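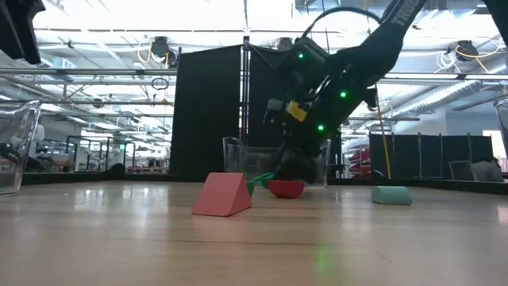
桌面上的粉色三角柱、红色碗形件和浅蓝绿色半圆柱

Porkeo 积木套装使用评测
发布:11/4/19

这套积木是5月买的,用到现在差不多半年,平时放在客厅的木桌上玩。全套46件,装在纸盒里,附一张折页说明。品牌是 Porkeo,我在 Liang 的网店下的单,快递三天到。

先说形状。基本形状都有,三角柱、半圆柱、方块、圆柱,另外还有一些碗形的小件。三角柱的个头比较大,侧面朝下放很稳,当屋顶或者斜坡都可以。半圆柱平面朝下也不会滚,翻过来就会晃,孩子倒是更喜欢翻过来玩。

颜色偏柔和。三角柱是带点橙的粉色,半圆柱是很淡的蓝绿色,放在浅色木桌上看得清楚,但晚上灯光暗的时候,浅蓝绿色和白色的件不太好分。红色碗形件表面比较亮,顶灯开着会反光,拍照时要换个角度。绿色的件颜色最正。

做工中上。棱边都磨过,手摸不刮。46件里有3件有小瑕疵,两件是边角掉色,一件底面不平,放桌上会轻微摇。联系过店家,补寄了一件底面不平的,掉色的没有换。

尺寸方面,最长的一件23厘米,是一块长板,说明上写的是搭桥用。小件不适合三岁以下的孩子,盒子侧面有提示,买之前请看清楚。

收纳是这套最弱的地方。原装纸盒用了两个星期就塌了,盖子也合不上。后来换成 Sodance 的透明塑料盒,按形状分开装,不开盖就能看到里面是什么,收的时候也快。塑料盒缺点是容易留指纹,盒口边缘有点硬。

和之前用过的 Dodetberg 比,Dodetberg 的件更重,搭高了更稳,可是形状少,基本只有方块和长条。Porkeo 轻一些,叠到第六七层就开始歪,胜在形状多,能玩过家家,也能拿来认颜色。

清洁用湿布擦就可以,说明上写不要泡水。碗形件里面容易积灰,要单独擦。

优点:形状多,边角处理好,颜色耐看。
缺点:纸盒不耐用,个别件有瑕疵,浅色件晚上难分。

家里已经有一套方块的,可以买来搭配。只打算买一套、主要想搭高楼的,建议选重一点的。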